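Rarnel publishes revised guidance on robots in shared kitchens

Rarnel has issued a revised code of practice for the use of robot arms in kitchens and other rooms where people also prepare food. The code was drawn up with Narkmont and replaces the edition released in June. It applies to arms working within 900 mm of a worktop used by staff.

Under the new text, operators must record every fixed or standing item on the worktop before work begins. Boards, rods and holders are to be listed separately, and the list kept with the machine's log. 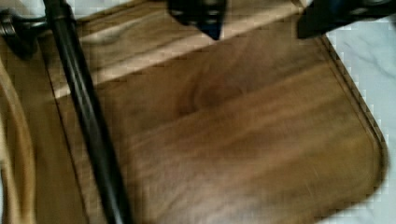
Gripper fingers over a wooden cutting board with a carved groove.

The section on clearance has been rewritten. Where a gripper passes above a surface that touches food, the operator must set a lowest permitted height and a lowest permitted speed for stopping checks. Cables are to be secured along the arm, and any change of gripper must be entered in the log before the arm is used again.

Rarnel received 194 comments on the draft. Many dealt with tall or narrow objects - items which are easily missed when a work area is mapped from above.

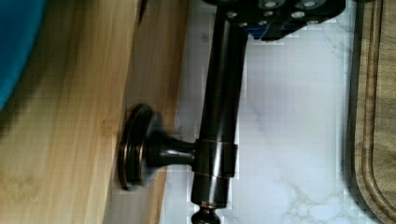 Page last changed: 30/12/2020

Sverre Holmgren, who chaired the drafting group, said that the code was written for small sites as well as large ones. "A kitchen with one arm should be able to follow it without outside help," he said.

Existing users have 200 days to comply. The code may be requested from Rarnel under reference 2511.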